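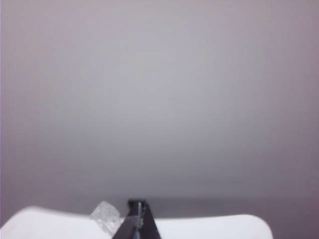 Remness Center Reopens Practice Room in Harnent Building

Oct 15, 2022

The Remness Center for Home and Independent Living has reopened the practice room on the ground floor of the Harnent Building. Sessions in table work, food preparation, packing and household organization have resumed there under the regular fall schedule.

The room was closed in June for repairs to the floor and a full repainting. During the closure, sessions were held in the second-floor seminar room, where there is no sink and very little storage. All practice room sessions have now returned to the ground floor, and the seminar room is again available for staff meetings and outside bookings.

Plain surfaces and fewer distractions

The new finish in the practice room is a plain, even gray. No posters, notices or printed instructions are displayed behind the work area. Session leaders had asked for a background against which light-colored household items would be easy to pick out, especially for participants with reduced vision and for those returning to daily tasks after a long illness.

The previous finish was a pale cream. White plates, bowls and containers were hard to see against it in the late afternoon, and several participants reported reaching past an item or setting one object down on the rim of another. Gray was chosen after a trial in which three painted boards were placed behind a table for two weeks each. Participants were asked at the end of every session which board they preferred and whether they had found any item difficult to locate.

"People told us what they needed in very practical terms," said Kobina Aidoo, head of practical programs at the center. "They wanted to see where the edge of a dish was and where the table stopped. The color of a wall had never been on our list of concerns before, and it is now one of the first things we discuss when we prepare a room."

Painting was carried out by Munteanu, a local contractor that has worked in the Harnent Building on earlier occasions. A matte paint was specified for all surfaces near the work area. The same firm repaired the floor by the door, where the covering had lifted, and replaced the strip at the threshold so that walkers and wheeled carts can pass over it easily.

Sessions built on everyday tasks

The practice room is used for short, repeated tasks of the kind found in any home. Participants clear a table and set it again, move items from one container to another, wrap and pack fragile pieces, and put away what has been used. Each session lasts 30 minutes, followed by a rest period and a conversation with the session leader.

Larger items have been given more time in this year's program. Many participants manage cups and cutlery with confidence well before they are comfortable with something wide, smooth or rounded that has to be held with both hands. The revised session plan introduces bulky items in the second week and returns to them regularly after that. Leaders are asked to place smaller objects close to the larger one, as would happen on a busy counter at home, and to let participants decide for themselves what to move first.

The order of work is left open. Earlier versions of the plan set out a fixed sequence, with small items removed before large ones, and leaders were expected to correct anyone who departed from it. A review of session notes found that participants who chose their own order were more willing to continue the task at home. The fixed sequence has been dropped, although a suggested order remains available for those who ask for one.

Participants may also bring an item from home. The item should be clean and free of cracks or chips, and it should fit comfortably on the worktable. Electrical appliances may be brought only with the agreement of the session leader, who will check the cord and plug before the appliance is used. The center cannot store personal items between sessions.

The Plister program

The reopening coincides with the start of the second year of Plister, the center's program on household organization. Plister was set up for residents who are moving to a smaller home or who are preparing to live alone for the first time. It runs for six weeks and combines group meetings in the practice room with one visit to the participant's home.

In its first year the program received 299 applications, well above what had been planned for, and a waiting list was opened in the third month. To reduce waiting times, the center has added an evening group and has arranged for two additional session leaders to be trained before the winter break. Each group will have up to 14 participants.

The first part of Plister deals with sorting. Participants bring a list of the items they expect to keep and discuss where each one will be stored and how often it is used. The second part is concerned with packing, including the choice of box, the protection of rounded and fragile pieces, and the labeling of contents on more than one side. The final part takes place once the move is complete, or nearly so, and covers the arrangement of a kitchen in which cupboard space is limited.

"A kitchen is usually the last room to be packed and the first one that has to work in the new place," said Aidoo. "We spend a good deal of time on it. Someone who can make breakfast on the first morning tends to feel settled much sooner, even with boxes still standing in the hallway."

A written guide to the program has been revised and is available from the front desk. It contains a packing list that can be filled in by hand, a page for measurements of cupboards and shelves, and advice on what to do with items that no longer have a place. Large-print copies can be requested and are normally ready the next working day.

Changes to storage

Storage in the practice room has been reorganized as part of the same project. Items used at every session are now kept between waist and shoulder height, and heavier pieces have been moved to the lower shelves. Spare tableware, which used to be stacked in the same cupboard as the items in daily use, has been transferred to the storeroom across the hall.

Session leaders are asked to return all items to their marked places at the end of the session and to leave the worktable ready for the next group. Damaged items should be handed in at the front desk with a short note and should not be returned to the shelf. The center replaces tableware twice a year and welcomes suggestions from participants on shapes and sizes that would be useful for practice.

Donations of household items are accepted on a limited basis. The practice room can make use of plain, light-colored dishes and containers in good condition, and of large serving pieces in particular. Glassware, knives and upholstered items cannot be accepted. Donors are asked to contact the front desk before bringing anything to the building - the storeroom is small, and items left at the entrance outside opening hours cannot be kept.

Access and booking

The practice room can be reached from the main entrance of the Harnent Building without using stairs. The side entrance remains closed while the outdoor ramp is being resurfaced, and visitors who have been using it should follow the signs to the front of the building. Parking spaces for visitors with reduced mobility have been moved to the main entrance for the same period.

Places in the table work and food preparation sessions may be booked by telephone or in person. A referral is not required. New participants are invited to a short introductory meeting, at which a session leader will ask about their daily routine and any tasks they find difficult. Family members and caregivers may attend the introductory meeting and, with the participant's agreement, the first session.

Applications for the next Plister group are open to all residents of the Remness area. Applicants who were placed on the waiting list last year do not need to apply again and will be contacted by letter. Those whose moving date has changed are asked to inform the program office so that places can be offered in a suitable order.

Organizations wishing to use the practice room for their own training may submit a request to the program office. Requests are considered once the center's own schedule has been set, and priority is given to groups working with older residents and with people leaving hospital care. The room is offered with its tableware and storage, and users are expected to follow the same rules on cleaning and the return of items.

Questions about the practice room, the Plister program or the donation of household items may be directed to the front desk of the Remness Center during opening hours.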